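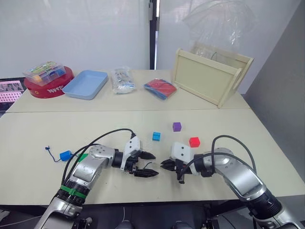 Fädelwürfel von Jemilden im Test: kleine Würfel, lange Schnur und viel Geduld

Eigentlich wollte ich nur einen Locher kaufen. Dann stand im Laden ein Regal mit Lernspielzeug, und wer mich kennt, weiß, dass ich an so etwas schlecht vorbeikomme. Mit nach Hause kam also (neben dem Locher, immerhin!) das Fädelset von Jemilden, und seit August liegt es bei uns fast täglich auf dem Tisch. Zeit für einen Bericht, der wahrscheinlich wieder länger wird als geplant.

Das Prinzip kennen die meisten noch aus der eigenen Kindergartenzeit. Bunte Würfel mit Loch, dazu eine Schnur mit festem Ende, und dann wird aufgefädelt, bis der Wurm lang genug ist oder die Geduld aufgebraucht. In meiner Packung waren 40 Würfel, es gibt auch eine große Ausführung mit 100 Stück für Gruppen. Mir reicht die kleine völlig, denn mehr als eine Handvoll Würfel kommt ohnehin selten gleichzeitig zum Einsatz.

Die Farben gefallen mir richtig gut. Kräftig, ohne grell zu sein, und vor allem gut auseinanderzuhalten: Lila, Türkis und Rot verwechselt niemand, auch nicht abends bei Lampenlicht. Gerade bei Rot und Lila hatte ich das bei einem älteren Set von Fuseck ganz anders in Erinnerung, da musste ich selbst manchmal zweimal hinschauen.

Worauf man fädelt, ist übrigens gar nicht so egal. Wir sitzen meistens an einem hellen, glatten Tisch, der schon den einen oder anderen Kratzer hat. Darauf findet man jeden Würfel sofort wieder, und die Schnur lässt sich schön ausbreiten und geradeziehen. Auf unserem gemusterten Teppich dagegen habe ich einmal eine halbe Ewigkeit nach einem einzigen Würfel gesucht und ihn am Ende mit dem Fuß gefunden. Wer einen dunklen Tisch hat, legt vielleicht ein helles Tuch unter.

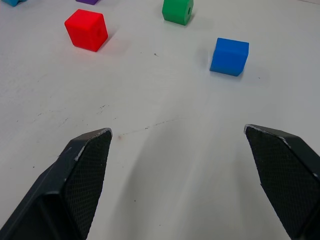

Die Schnur und das Loch

Auf die Schnur kommt es bei solchen Sets am meisten an, und hier hat der Hersteller sich Mühe gegeben. Sie ist geflochten, in einem satten Königsblau, und fühlt sich fest an, ohne störrisch zu sein. Am Ende sitzt eine helle, runde Spitze, mit der man ins Loch zielt. Die hält bei mir bislang tadellos, und das ist viel wert! Bei zwei früheren Sets war das Ende nach kurzer Zeit ausgefranst, und dann saß ich da mit Klebeband und schlechter Laune.

Am Anfang stochert man trotzdem ein bisschen. Mein Rat: den Würfel mit der einen Hand seitlich fassen und ruhig halten, die Spitze mit der anderen Hand gerade ansetzen und erst dann schieben. Sobald sie auf der Gegenseite herausschaut, wechselt die Hand vom Würfel an die Spitze und zieht nach. Das klingt furchtbar umständlich, wenn man es aufschreibt, geht aber nach ein paar Durchgängen fast von selbst. Die leicht gerundeten Kanten machen sich dabei angenehm bemerkbar, es drückt nichts in die Finger.

Zwei Dinge stören mich ein wenig. Der Knoten am anderen Ende muss selbst gemacht werden, und ein einfacher rutscht mir gern durch, also lieber gleich doppelt knoten. Und die Schachtel ist aus so dünner Pappe, dass sie bei mir den ersten Monat nicht überlebt hat. Inzwischen wohnt alles in einer Dose mit Deckel.

Von mir gibt es trotzdem eine klare Empfehlung. Für Kinder unter 3 Jahren ist das Set wegen der kleinen Teile und der langen Schnur nicht gedacht, und dabei sollte man es auch belassen. Für alle anderen gilt: hinsetzen, Tee kochen, losfädeln. Ich habe inzwischen mehr Muster ausprobiert, als ich zugeben möchte.

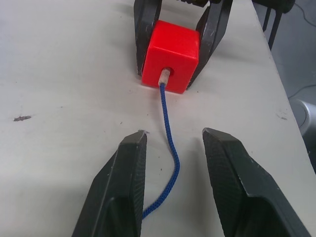
Geschrieben von der Redaktion Trusberg
Rubrik: Spielen & Basteln | 74 Kommentare

Nachtrag, weil die Frage in den Kommentaren mehrfach kam: Ja, die Schnur gibt es einzeln nachzukaufen, allerdings nur in Blau. Die Würfel lassen sich feucht abwischen, in die Spülmaschine würde ich sie nicht stecken. Einen Vergleich mit den etwas größeren Fädelperlen von Flanagan habe ich mir fest vorgenommen, die liegen hier schon ausgepackt bereit.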